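Baseplates: worth it for loose building?

chutima_s
Bought a tub of 1,876 mixed bricks from a car boot in Brisotthorpe. I like building straight onto the table. My brother Svyatoslav insists on a baseplate for everything, including things that are four bricks long. Is he right?

plurner36
Sadly for family harmony, yes. Small builds wander off when you press down on them. One lime-green plate and a heap of bricks behind it does me for an evening.
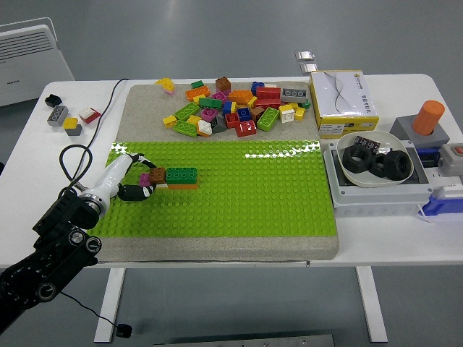 chutima_s
How do you get a stuck brick off a baseplate without wrecking your nails?

plurner36
Rock it from one end with a brick separator, or clip a longer brick on top and use that as a handle. Teeth work too, says my dentist, who has a boat to pay for.

Tanase_bricks
Disagree about the heap. Sort by colour first. I have 4,000 in tubs and can find anything.

plurner36
You can find the tub. Then it's 12 minutes of stirring red to find a red one. Sort by shape or don't bother.

Tanase_bricks
Sorting by shape is for people who enjoy drawers.

chutima_s
I asked about baseplates.

rirkorgate
Get the plate, put something solid underneath it and keep the pile within reach. Ignore both of them, they had this same row in March.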